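Section 4. Recording the Towel Task

This section applies to student teams of the Enmont Robotics Club using the Drirden hand-held gripper. Complete Section 3 before proceeding.

4.1 Preparing the work area

1. Place one folded towel on the table, with the layered edge facing left.
2. Move other items away from the towel. They may remain on the table.
3. Confirm that the gripper camera is on and that both fingers open and close freely.

4.2 Making contact

4. Hold the gripper above the table with one finger on each side of the view.
5. Lower the tool until a finger touches the towel. Press lightly — the ridged pads need very little force.

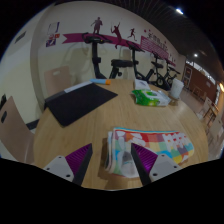
Figure 4-1. Right finger in contact with the folded towel.

6. Close the fingers slowly on the upper layer and lift.
7. Lay the cloth flat, release it, and hold the gripper still before ending the recording.

CAUTION: Keep hair, sleeves and jewelry clear of the fingers. Do not squeeze the pads against the bare table.

NOTE: Each team submits 46 recordings. A recording in which the towel falls to the floor is kept and marked "dropped" in the log.

4.3 After the session

8. Copy all files to the Custis folder and enter the team name in the log.
9. Return the gripper to its case with the fingers open.

Questions about the log should be directed to Fatima Joubert. Damaged pads are to be reported to Pieter Mathebula before the tool is used again.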